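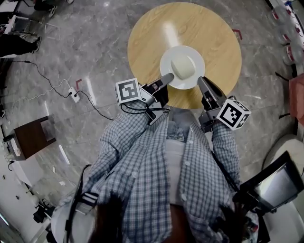 Week 6: Can machines do the chores yet?
Course notes, Mitali Wijesinghe

Short answer: some of them, slowly, in rooms they already know.

Start with clearing a table. A person picks up a plate with food on it without thinking. For a machine the same job breaks into steps that can each go wrong. It has to find the rim, get a finger under or over it, keep the plate level while lifting, and set it down somewhere else. A soft item on the plate can slide. A shiny tabletop can confuse the camera.

One way to teach the job is to have people do it with hand-held grippers while their movements are recorded. The person supplies the judgment and the gripper limits them to what a robot hand could do. Anyone who has tried it knows how much harder a plate gets with two fingers per hand.

Figures for the Harkinow exercise, which we will use in lab:
Recorded tries: 3,149
Success on plates seen in training: 94 percent
Success on new plates in a new room: 30 percent

Look at the last two lines together. Most demo videos show you the first kind of result.

Shop-floor work is further along. Parts come in the same size and arrive in the same place, and the lighting stays put. The Bellero packing line in your reader is a good case. Kitchens offer none of that.

For next time
Read the Sarkar chapter on grasping, skipping the math in the middle.
Pick one chore at home and write down every step where your hands change grip. One page is enough. Bring it on paper.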